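Home | Archive | Threads | Search | Log in
Reading time: 2 min

Wed 14 June
Subject: Re: Water and bottles in the Pradwood room

Dear all,

Thank you for the earlier message, I quote the part which I would like to answer:

> Can we agree what to do with the water bottles in the Pradwood room?
> They stand on the floor, on the ledge, everywhere. Also Kohlhase wants
> to know if we keep the dispenser after the summer. The contract
> number is 1869, if you write to them.

I am in favour of keeping the dispenser. I paid the invoice in January, it was 82 for the quarter, and Cirkeck asked 111 for the same service. So it is not expensive. 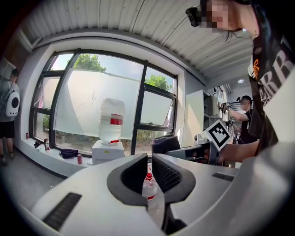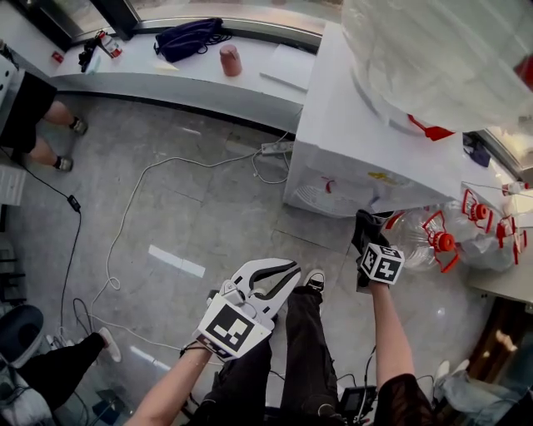 Bottles with red caps, small and large.

My proposal is simple. The large bottles go to one place beside the dispenser, all standing, with the caps closed. Small bottles you please take home, or write your name on the label. The window ledge I would like to have free on Friday evening - also from bags, cups and papers. What is still there goes in the grey box at the Skelteck reception.

One more point, about the cable on the floor. Could it go along the wall? I have a cable cover of 18 mm at home and can bring it, but I am not sure it is wide enough.

If you do not agree with something, please write to the list and not only to me.

Kind regards

Previous message | Next message | Back to thread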